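Slide 1. Title, leave up while people sit down

Good afternoon. I'm Tanvir Dewan, and this talk is on who gets named when a housing project gets written up. The case is Rollard Court, 29 row houses built by the office of Gunawardena and Flunlow.

Keep this short. Thank the hosts. Phones off.

Slide 2. The two partners

Gunawardena ran the site and spoke to the press. Flunlow drew the plans, and she drew nearly all of them. I went through 120 sheets in the office archive, and her initials are in the corner of most. His are on the drainage sheets and the stair details.

Pause here. Let them read the slide.
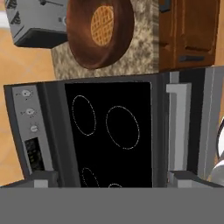
The first magazine article on Rollard calls it "Gunawardena's houses" in the headline and again in the last line. Flunlow is mentioned once, as an associate. She had been a full partner for four years by then. The office letterhead shows both names at the same size.

Slide 3. What she worked out

The plan turns on one move. Flunlow put the stair across the middle of the house instead of along the party wall. That gives a front room and a back room of equal width, and it brings light down from a roof window to the ground floor. Later offices copied it, usually with a credit to him.

Mention the Zedar competition entry if time allows. Same stair, earlier date, her name alone on the board. Skip if we started late.

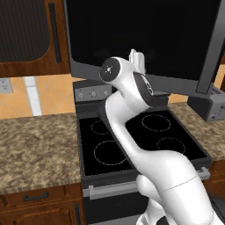 Why did Flunlow not correct the record herself?

She tried, in two letters. The first went to the magazine and was not printed. The second went to Gunawardena, who wrote back that the clients knew who had done what and that was enough.

Read from the second letter. Only the paragraph on the stair. Go slowly, her sentences are long.

Slide 4. The tenants' file

This is the part I found last. The tenants' group kept minutes, and the minutes name her all the way through. "Mrs. Flunlow came about the back doors." "Mrs. Flunlow will look at the rail heights."

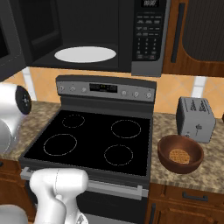 She went back in November, after the first families moved in, and wrote down their complaints house by house. The changes made for the second phase follow her list closely: wider landings, a deeper porch, coal stores moved off the front path.

Slide 5. Where this leaves us

The listing text for Rollard still gives one name. I have sent in a request to amend it, with copies of the sheets and minutes. A decision can take up to a year.

Handout has the archive box numbers. Questions, then hand back to the chair.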